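Gillholm Records: release planning meeting
Tue 11 June, Kametthorpe office

1. Minutes of the last meeting were agreed.
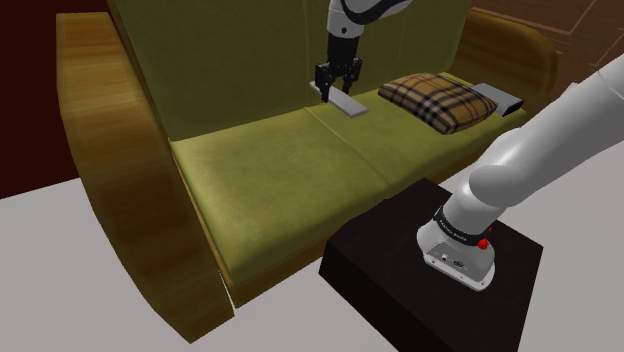
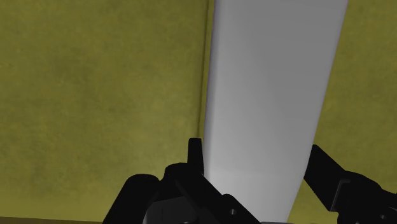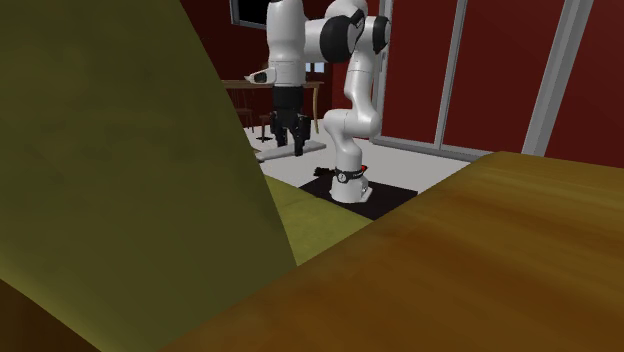

Rendered views, olive-green set

2. Fevska album. The reissue moves to December, with five extra tracks. Two still need mixing. Teaser artwork goes out a week before the first single.

3. Manalo tour. Over 204 tickets sold for the opening night. The label will ask the venue for a later curfew.

4. Vinyl. 37 copies came back with damaged sleeves. Replacements to be sent at no charge.

5. Any other business. None. Next meeting to be set by email.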